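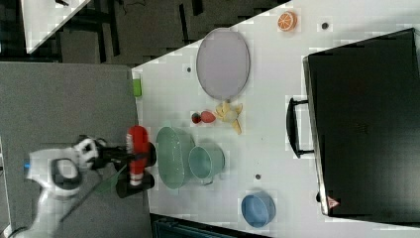
When will Shabalala blood oranges be in the shops?
From the second week of September, in 469 stores, with a smaller number of fruit sold loose at market stalls.

Fruit importer Gundex has today announced a supply agreement with the Shabalala growers' group that will bring a late-season blood orange to British shoppers at a time of year when the fruit is seldom found on sale here.

The oranges will be shipped whole and packed at the company's site in Ustwood. They will be sold under the Clirkel label in nets of seven, with a two-fruit pack for smaller households.

Naledi Ntuli, Head of Citrus at Gundex, said: "Customers write to us every summer asking where the blood oranges have gone. The growers have spent a long time on this variety and we are very pleased with the flavour, which is sharper than the winter fruit and has a touch of raspberry."

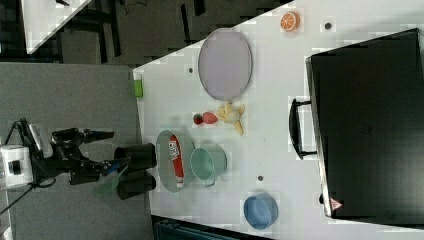 Kitchen items and toy food on a white table.

The fruit is grown by about 60 family farms, all of which will be paid a fixed price agreed before picking. Ntombi Kruger, who chairs the growers' group, said the arrangement would allow members to plan replanting with greater confidence.

Colour will vary from one orange to the next. Some will be deep red throughout and others only lightly streaked, depending on how cold the nights have been in the weeks before harvest. Flavour is not affected.

Recipe cards by the food writer Flor Yupanqui will be available in participating stores. They include a salad of blood orange, fennel and black olives, and a marmalade that can be made in one afternoon.

Trade samples may be requested from Nosipho Hendricks in the Gundex press office. Retailers wishing to stock the two-fruit pack should contact their usual account manager.

Last updated: April 6, 2025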